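Gripper log for the senior project, Starkilmont robotics club. Task this term: pick up the red cylinder, hold it, set it down upright. Scored over 13 attempts per run.

New pads went on before today's runs. Black, one per jaw. Yellow lattice fingers unchanged. Heledd Phillips redid the closing speed, now step 3 in the config. 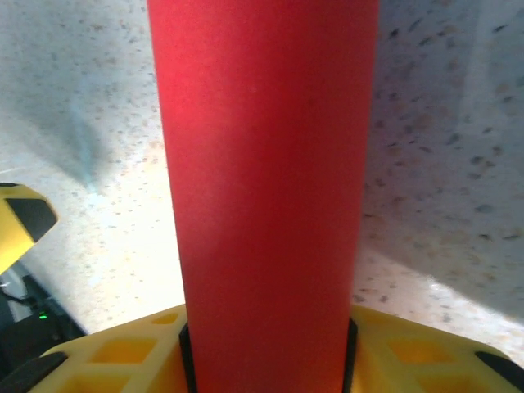 Run 2: six drops, all during the lift. Raising the grip force fixed three of them. The rest look like wrist angle.

Emilian Anghel wants the approach slowed down. I want to recalibrate the wrist first. Wrist first, then speed, one change per run. Logs go up tonight.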